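Verkham Home Music Library
Home Setup Playing Recording Help
Search the guide
Filed under: Getting Started > Live Albums and Concert Recordings

Section 3. Adding a concert recording to your library

Concert recordings are the reason many of us bought a Verkham in the first place, and they do need a little more care than a studio album. Set aside a quiet evening for your first one (mine was a Friday, with the radio off) and you'll find the second goes much faster.

Before you start, make sure the player is connected to your home network and that the front light is steady green. If it is blinking, go back to Section 2 and finish the network steps there.

1. Put the disc in the tray, label side up, and press Load. The display shows READING and then the number of tracks.

2. Press Menu, choose Add to Library, and then choose Live. Please don't choose Album here, tempting as it is! Album puts a short silence between tracks, and you'll hear the applause chopped off at the end of every song. 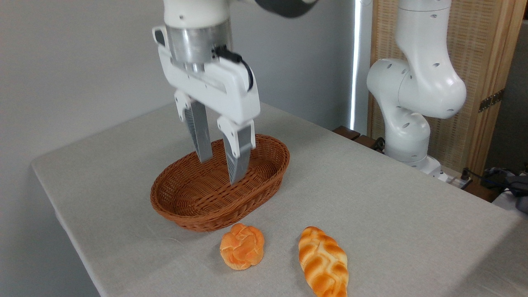 3. Type in the name of the performer, the hall and the month. The month alone is plenty, so "July" will do nicely. Our tester Crisanto Cabrera likes to add the encore titles as well, and there is room for 145 letters if you share his patience.

4. Set the Join Tracks switch to On and press Start. Leave the tray closed until the display says DONE.

Note: The library holds 600 concerts. When it is full, the display shows code 1613, and you will need to remove a recording or plug in a Comitz drive before adding another.

Caution: Never pull the power cord while the display says READING or SAVING. You could lose the recording you are working on, and possibly the one before it.

If the sound is too quiet

Live discs are often softer than studio ones, especially older duo and small-band recordings made with a microphone or two at the front of the stage. Open the recording, choose Level, and raise it one step at a time, playing a loud passage after each step. Stop when the cymbals begin to sound harsh, and go back down one.
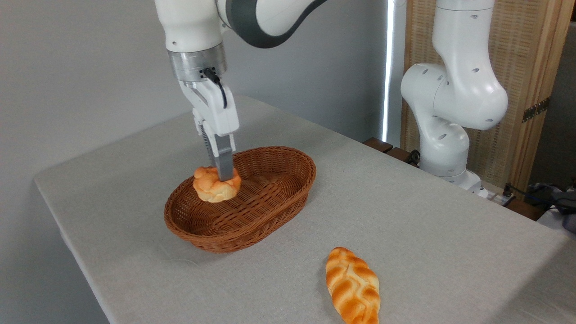

Fig. 3. Gripper fingers on a bread roll in a wicker basket.

Your level setting is saved with the recording, so the original disc stays just as it was. To undo it, choose Level and then Reset.

Next: Section 4, Making a playlist for a party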